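Pudby (film)

Pudby is a drama written and directed by Felista Simiyu, and I've loved it since the first time I saw it, so forgive me if this entry gushes a bit. A retired ferry pilot named Melnyk goes home to his island after 17 years away and finds his sister living with a stranger — a cheerful man who claims to be their cousin.

Plot

Melnyk sets out to prove the cousin is a fake. He asks the neighbors, digs through church records and gets nowhere, and by August he's playing cards with the guy every night!

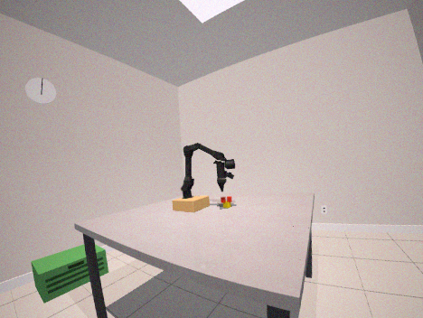 Cast and release

Amrit Friesen plays Melnyk, and I think it's his best work (the card scenes especially). The island had roughly 900 residents during the shoot, and plenty of them turn up in the wedding dance. Pametti released the film in a small run, and I caught it in a theater with 500 seats and terrible popcorn.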